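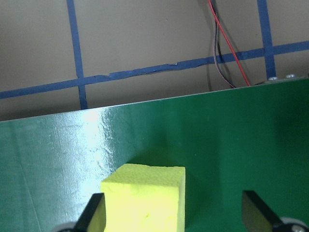 # Sotport hall wall: progress report to the Vida fund, September

Hello all, and thank you again for the grant! We've had a busy stretch and there is a lot to tell you, so please forgive the length. The short version is that the green board is in place for its first trial, the setting-out is marked on the wall in blue tape, and we are inside the budget.

## What the money is for

For anyone on your side who is new to us: Sotport is a repair and making club that meets in a former schoolroom. Your grant of £1,000 pays for one wall to be turned into a proper teaching wall, with a chalk-and-magnet board, a lit shelf under it and a low-voltage supply so that small circuits can be shown working at eye level instead of on a bench where only the front row can see. We call the whole thing Pomum, after the apple that used to be painted over the door.

The work is in 5 stages:

1. Clear and paint the wall
2. Mark out and try the board in position
3. Wiring for the lamps and the demonstration supply
4. Final fixing, shelf and edging
5. First classes at the wall

Stage 1 is finished. Stage 2 is very nearly finished. Stage 3 has been started, a little ahead of plan.

## The wall

The wall is now a plain beige, and what a difference it makes. It used to be a patchwork of old poster glue, two sorts of cream gloss and a great many drawing-pin holes. We filled, sanded, filled again (the second round was entirely our own fault, we had rushed the first) and gave it two coats. We had planned on white. A white wall behind a dark board turned out to be hard on the eyes in the evening under our ceiling lights, so we tried a few sample patches and beige won easily. It is kind to pencil marks too, although we hope not to need it for that.

## Tape lines

All the setting-out has been done in blue masking tape, with upright strips and a long strip running across them. We argued a bit over whether to use tape or a chalk line, and I'm glad tape won. People can see it from the back of the room, they can have an opinion about it, and moving a line takes a minute. The cross line has already moved twice after members who use wheelchairs tried out the reach, and both times the change was clearly for the better.

The tape isn't perfectly flat. Along the middle of the long strip there is a wrinkled stretch that has begun to lift, and we will re-lay that length before anyone measures from it. The centre of each crossing is what we actually work from, so the creases have done no harm to the plan, but a lifted edge does invite fingers! We'd also like to have all of the tape off before it has time to take any paint with it.

## The board

The board came from Flemel, who had it as an end-of-line piece and let us have it for £92. It is a lovely thing, a glossy dark green, and it looks far better against the beige than any of us expected. The gloss does throw back some light. From most seats this doesn't matter, but from the window side it can be a nuisance late in the afternoon, and we are going to try a simple blind before spending anything on the board itself.

Along its top edge there is a thin light grey metal strip, held with small silver screws. We want to keep this strip. It suits the colour and gives us something solid to work to when the shelf and edging go in.

Things still to settle on the board:

- final height, once the last group has tried the reach
- whether the edging goes all the way round or only along the bottom
- chalk tray or magnetic tray (opinion is split, and feelings are surprisingly strong)

## Wiring

Two thin wires, one red and one dark, now hang down in front of the wall to the board. They are there so we can agree on a route. The finished run will be in slim trunking, and all of it is low voltage. We want people to be able to follow the wires by eye, as tracing a circuit is one of the first things we teach, so we are looking at trunking with a clear lid. It costs a little more than the ordinary sort. The saving on the paint covers it.

Before the supply is used in a class, a qualified electrician will check the transformer, the fuse and the mains side. That visit is booked and paid for out of our own funds, outside your grant.

## What the members think

We held 3 open evenings while the wall was being prepared, and the turn-out was better than we dared hope. The tape was the star of the first. Everyone wanted to stand in front of it and reach up, and we came away with a long list of comments, most of them useful and a few very funny. The younger group asked for a corner of the board to be left for drawing on during breaks, and they are going to get it.

The evening sewing group have also asked to use the board, for pinning up pattern pieces with magnets. That wasn't in our bid at all, and we're delighted. It means the wall will be in use at times when the room would otherwise have been a store for folding chairs.

## Money

The board is our largest single purchase so far. Paint, filler and tape came in under the figure we gave you, mainly through having brushes and rollers already. We have kept back enough for the shelf timber, the trunking and the lamps, and we don't expect to ask for any change to the budget headings. Receipts are in the shared folder, in date order.

## What has gone less well

The filling took much longer than planned, as I've said. We also underestimated how much the room would be needed for other things while the wall was being worked on, and one class had to be moved at short notice, for which we got a fair grumble. There is now a sheet on the door showing when the wall is being worked on, and it seems to have fixed the problem.

## Next steps

- re-lay the loose length of tape and check the crossings again
- agree the final height and fix the board for good
- choose the trunking and put the wires away in it
- cut and fit the shelf
- electrician's check, then a trial class with the beginners' group

We'd love one of you to come to the trial class if you can manage it. The kettle goes on at half past six, and there is step-free access from the yard side. Please let us know beforehand if you'd like a parking space, as the yard fills up quickly on class nights.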